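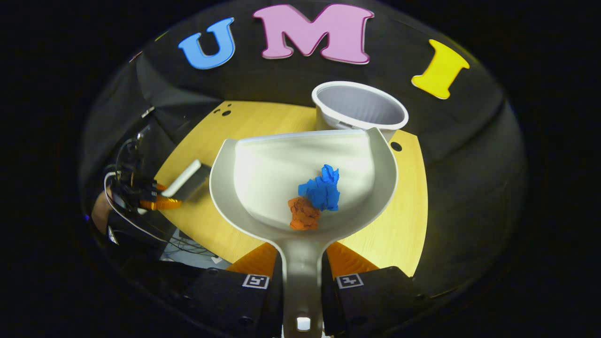 Brarkel barge line promises faster freight to Estville, but the numbers are thin

Container barges will start running between the port of Wurnonton and the inland terminal at Estville in February, according to Brarkel, the shipping company behind the plan. The company says the service will take trucks off the river road, cut costs for local shippers and get boxes to Estville sooner than they arrive now. It has offered little to back up the last of those claims.

On paper the idea is simple. Ships calling at Wurnonton would drop their containers at the old grain berth, where a crane would move them straight onto barges. Each tow would be made up of six barges and would head upriver overnight, reaching Estville in 16 hours if the locks are clear. Empty boxes would come back the same way.

The locks are the trouble. Anyone who ships gravel or feed on this stretch knows that a clear run is a matter of luck, and in late winter the river is often too high for loaded tows to pass under the rail bridge at all. Brarkel's timetable has no allowance for either. Asked what happens to a customer's cargo when the bridge is closed to traffic, the company said it would "work with partners to find flexible solutions." In practice that probably means trucks.

The 16-hour figure also leaves out the port. It starts when the tow leaves the berth and stops when it ties up at Estville. Time spent waiting for a crane, for customs papers or for enough boxes to fill the barges isn't counted. A truck makes the same trip in an afternoon, and it doesn't need to wait for other people's freight before it sets off.

Brarkel says price will make up the difference. It is quoting an opening rate of $371 per container, one way, with no fuel charge for the first season. That is a good rate. It does not cover the lift at either end or the short haul from the Estville terminal to the customer's door, and the company would not say what the rate will be once the first season is over. Shippers who remember the last cheap river service here will also remember that it got a lot less cheap before it closed.

Then there is the crane. The one now standing at the grain berth was built to handle bulk cargo and can't lift a full container. A replacement has been ordered from Sriwong, a maker of port equipment, and Brarkel says it will be in place before the first sailing. The port authority's own schedule shows the foundation work at the berth ending in the same month the service is due to begin. Cranes have to be tested and certified after they go up, and no date for that appears on the schedule.

The company is on firmer ground when it talks about traffic. The river road carries more trucks than it was built for and the towns along it have complained for years. If the barges run full, they could move 100 containers a week away from it. The catch is in the word "full." Brarkel has named no customers so far. It said talks with "several major shippers" were going well, which is what the company also said last spring, when the service was supposed to start in the fall.

The port authority has agreed to waive berth fees for the first year. It has not published an estimate of what that will cost, and the waiver does not depend on how many sailings take place - a strange gap in a deal meant to bring in traffic.

Brarkel said a full timetable and a list of charges would be posted before bookings open. Bookings were not open at the time of writing.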